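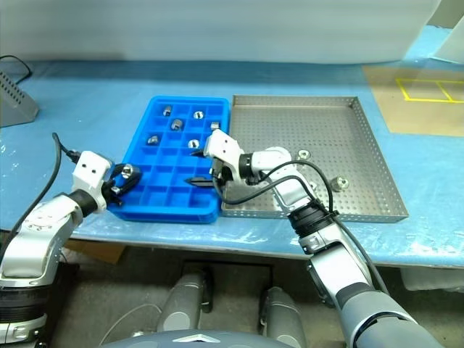
By the Dirdale Lithuanian Association, for the Trolus Fund

Print this page | E-mail this page

Progress report: Language, Song and Family Papers, second period

1. Purpose of this report

The Association submits this report under the terms of the grant awarded by the Trolus Fund for work with families of Lithuanian descent in Dirdale and Draltow. It covers the period up to Sun 11 February and should be read alongside the first report, which dealt with the setting up of the project and the lease of the rooms at Bensaid House. Matters settled in the first report are not repeated.

The grant supports four strands of work: the language classes, the choir, the recording of older members, and the listing of family papers. The first three are on schedule. The fourth is behind schedule, and section 5 sets out what the Association proposes to do about it.

2. Language classes

The beginners' class meets weekly at Bensaid House during term time. Attendance held up well through the darker evenings, and most of those who enrolled in the autumn have continued. The tutor has reported that the learners fall into two distinct groups. Some heard Lithuanian from grandparents and can follow a simple conversation, but have never learned to read it. Others have married into Lithuanian families and start with no knowledge at all. Teaching them together has been difficult at times, particularly when it comes to noun endings, and from next term the second half of each lesson will be taken separately.

The children's class moved from the upper room to the ground floor after parents raised the matter of the stairs. It now shares a kitchen with the lunch club, and the start time has been put back so that the two do not overlap. The reading books ordered last year have arrived. One title was out of print and the supplier substituted a collection of folk tales, which has proved more popular than the book it replaced.

The Association was asked by the Fund to consider a class in Draltow. A taster session was held in the library there and was well attended, but several of those present already travel to Dirdale and said that they would continue to do so. The Association does not recommend a separate class at this stage. It would prefer to help with bus fares, and a small transfer between budget headings is requested in section 6.

3. Choir and seasonal events

The choir has continued to rehearse on a fortnightly basis. Its repertoire was built up by the generation that settled in Dirdale after the war, and much of it existed only in handwritten part books, some of them missing the alto line. New copies have been prepared for the songs in regular use. Where a part was missing, it was written down from the memory of former singers. In two songs their memories differed, and both versions have been kept.

The Christmas Eve meal was held at Bensaid House in the traditional manner, without meat, and tickets were taken up within a week of going on sale. Total attendance at the Association's public events over the period was 591, which is higher than the target agreed with the Fund. The Association would caution against reading too much into this figure. The craft fair drew many visitors from the town who came chiefly for the stalls, and it is not known how many of them had any interest in the project beyond the day itself.

Preparations for Shrovetide were under way as this report was being written. The masks used in previous years have been mended where possible. The procession will follow the shorter route past the old mill gates, as the footbridge remains closed.

4. Recording of older members

The recording strand was given priority in this period on account of the age of those taking part. Eight interviews have now been completed and copied. Most took place in people's own homes, which members found more comfortable than the rooms at Bensaid House, although the quality of sound has been uneven. One interview was repeated after building work next door made the first attempt unusable.

The subjects covered include the journey to Britain, the hostels in which many families first lived, work in the Dirdale mills, and the founding of the Saturday school. Several members spoke at length about food. There is a good deal of material on how rye bread was made with the flour then available, and on the shop in Draltow that would order in poppy seed if asked well ahead.

Each person interviewed has been sent a copy of the recording and a plain consent form. One member has asked that a section of the interview be kept closed for the present, and this has been done. The summaries are being written in English first. Lithuanian summaries will follow as the tutor's time allows.
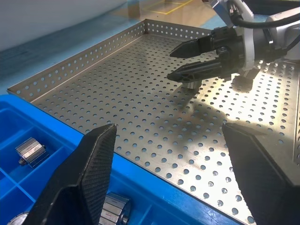
Perforated steel tray.

5. Listing of family papers

The Association undertook to list the papers lent by local families by the end of February. This will not be achieved. To date, 90 items have been fully listed, and a larger quantity has been received and receipted but not yet examined.

The delay has two causes. The papers lent have been more varied than expected, and include letters in Polish, German and Russian as well as Lithuanian, which the Association had not allowed for in its plan. In addition, the store cupboard at Bensaid House was found to be damp along the outer wall. No papers were harmed, but everything was moved to the office while the wall was inspected, and no listing was done during that time. The landlord has since repaired the gutter above.

The Association proposes to extend this strand by 4 months. No further money is sought for the extension. Letters in languages the Association cannot read will be listed by date, sender and place only, with a note that the contents have not been translated. Families have been told of the revised timetable, and none has asked for papers to be returned early.

6. Budget

Spending is within the approved total. The heading for room hire is slightly underspent, owing to the change in the children's class. The heading for printing is fully spent, mainly on the new choir copies. The Association requests permission to transfer the underspend on room hire to travel, for the purpose described in section 2. A full statement of accounts has been sent under separate cover.

7. Next period

The Association intends to complete the summaries of the recordings, to begin the divided language lessons, and to resume listing at a regular weekly session. An evening of recorded extracts and songs is planned for Bensaid House, with a second showing in Draltow if a suitable room can be found. Representatives of the Trolus Fund will be invited to both.

The Association would be grateful for a decision on the extension and the transfer before the start of the summer term.

Print this page | E-mail this page

Reader comments

Posted by Draltow reader:
Glad to hear about the bus fares. The evening service is dear for a family and we have missed a few classes because of it.

Posted by Second alto:
Please could the new copies be made in larger print? The lighting at the back of the hall is poor.

Posted by Mill Lane:
My mother has a box of letters from the hostel years. Are you still taking papers in, or should we wait until the others have been listed?

Posted by the Association:
Please keep them at home for now, somewhere dry, and leave your details with the office. We will be in touch once the weekly sessions have restarted.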